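I only went to the Saliba open day because Mireille had a spare ticket and there was supposed to be cake. I should say that straight off, in case anyone thinks I'm the sort of person who gets two buses to Badbridge to look at robots! Mireille Sleiman is that sort of person. She had a list.

We got there at eleven and queued behind a family from Skanstead whose little boy wanted to know if the robots bit. A man with a lanyard (Matěj Šimko, it said, and he spent a while teaching me how to say it) told him they mostly dropped things. The boy looked let down. I felt a bit better.

Upstairs was one long room with a brick wall and a tin sort of ceiling, and I'd been picturing something with a head, clanking about. What they had was a table, a cup and a spoon. You sat down and took hold of a gripper in each hand, big grey things with black and white squares stuck on little cubes, and you worked the spoon with those and kept your own fingers out of it.

"Fifteen goes," said Matěj. "Then you can have cake."

"Fifteen goes at what?"

"Stirring."

I laughed, and then I saw he meant it. Mireille had already put my name down, the traitor. She said I had the steadiest hands of anyone she knew, and I've got no idea where she got that from, she's seen me ice a bun.

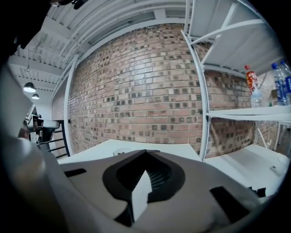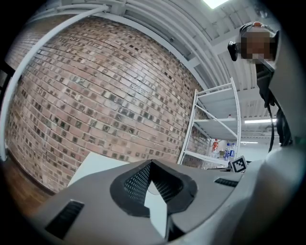
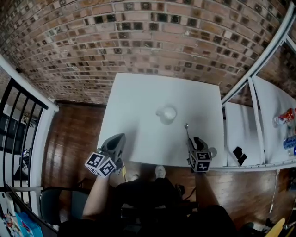 "But how does a robot learn to stir from somebody else doing it?" Mireille asked.

"From recordings," said Matěj. "We save what the cameras see and how the grippers move, from lots of people, and the robot is trained to match the movements to what it sees."

She wrote that down. I was on my fourth go by then and had stopped listening, if I'm truthful, because the spoon had turned round on me again and I was having words with it under my breath. It's a horrible feeling, being bad at stirring. I've stirred tea every day since I was nine! And you can't just nudge the thing with your thumb, your thumb's busy.

Somewhere past the eighth I got the knack. You stop looking at your hands and look at the cup, and your arms sort of sulk and then get on with it. Round and round, tap on the rim, spoon down. I was so pleased I did the tap twice.

"Did you mean to do that?" Matěj asked.

"The tap? I always do that. My dad does it."

He said it was fine, people all finished differently, and they had 1,000 goes saved already from the Wesbridge lot, who never tapped at all. I asked if the robot would pick it up from me. He thought it might take more than one person doing it.

So I did the rest with the tap in, every single one, two knocks, the way Dad does when he wants you to know there's tea. Mireille went after me and I made her promise to do it too. She did it much too politely, but it was in there.

The cake was lemon. We missed the first bus home and I rang Dad from the stop to tell him, and he said, "What tap?"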